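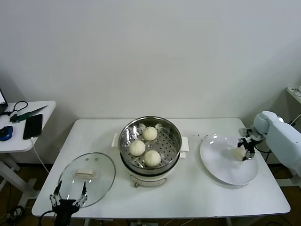

Figure 1. Steamer basket with three buns, lid on the left, plate on the right.

Steaming and Serving Buns at a Small Table
Project report, food technology course

The aim of our project was to find a simple way to steam buns in a small room without a kitchen. We used an electric steamer pot with a steel basket, a glass lid and one round plate. The dough came from the recipe of the Zarkau bakery, with the resting time changed to 60 minutes. We made the first trials in September, and in total we steamed 14 batches.

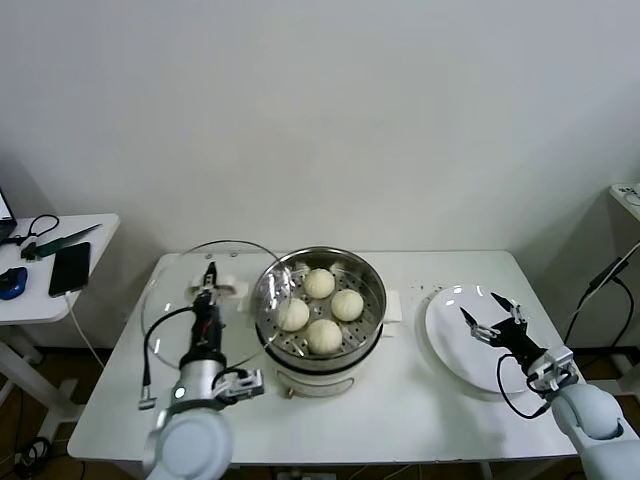
Food and Household Technology, Project Group Hastilska

In Figure 2 the basket has four buns in it, one at the back, one at the front and one on each side. We prefer this arrangement. In our early trials we put more buns in the pot, and they stuck together and tore when we separated them. The pleated side must always be on top.

The lid was the more difficult question. It is wide and it needs much place on the table. We keep the left side free for it, so it can lie flat while the buns are moved. When it is lifted, it should first be tilted a little over the basket, so that the water runs back into the pot. The steaming time was 11 minutes in all later batches. With a longer time the tops became more wrinkled, but the taste was the same.

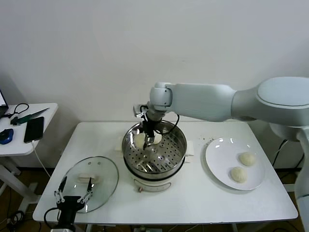 Report written by Jana Diekmann and Jannik Böttcher

The plate stays on the right side, close to the pot. In Figure 3 two buns are already on it. We leave a little distance between them, because the warm skin is sticky. Some crumbs are on the table behind or beside the plate in our figures, and we wipe the table after each batch.

For the next report we want to compare the steel basket with a bamboo one, which Frauke Albers will lend to us.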